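Velside Room Acoustics Measurements: Data Card

Version 4, February 2025
Maintainers: Evdokia Mitsotakis-Vlachou, Shahzad Sandhu

Summary

The set contains impulse responses recorded in 56 small rooms in Velside and Givstead. It was put together to test reverberation time estimates in rooms with little furniture, where the usual formulas tend to drift. Each room has one folder holding the recordings, a metadata file and a short text note from the person who did the measuring.

Contents

Recordings are mono WAV files, 48 kHz, 24-bit. File names give the room code, the source position and the microphone position, in that order. The metadata file lists room dimensions in meters, air temperature, relative humidity and a surface code for walls, floor and ceiling. Rooms measured by Unai Lorente use the older surface codes – the file codes_old.csv maps them to the current ones.

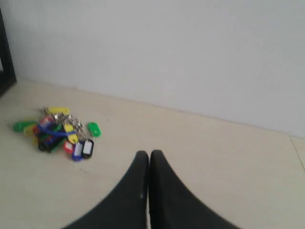

Surface codes are assigned by eye and should be treated as coarse. The first letter gives the finish (S for smooth, R for rough, P for perforated) and the second gives the coverage. A bare, pale wall that meets a smooth floor with nothing hung on it is coded SB, whatever lies behind the paint. Absorption coefficients are not measured and should not be inferred from the code. Curtains, rugs and shelving go in the furniture field.

Method

The source signal is an exponential sine sweep lasting 26 seconds, played twice per position. The second pass is kept unless the first has a lower noise floor. Deconvolution and trimming are done with the scripts in /tools, written by Gaetano Lombardi. Decay times are fitted per octave band from 125 Hz to 4 kHz. Fits with a correlation below the threshold in config.ini are left blank.

Known problems

Five rooms in Givstead have audible traffic noise in the 125 Hz band. Humidity is missing for rooms measured in May. Two source positions in room V-Economou were swapped in version 3 – this is fixed.
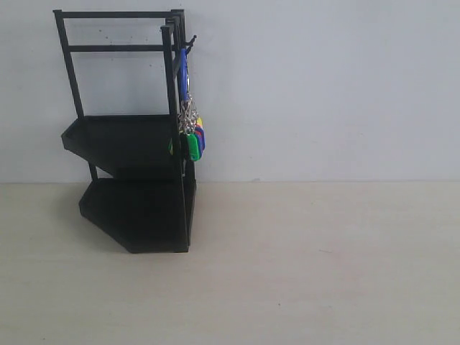 Can the decay times be compared directly with those in version 3?
Only from 500 Hz up. The filters for the two lowest bands were changed in this version, and the old values have to be recomputed from the WAV files first.

Contact

Corrections go to Shahzad Sandhu, with the room code in the subject line.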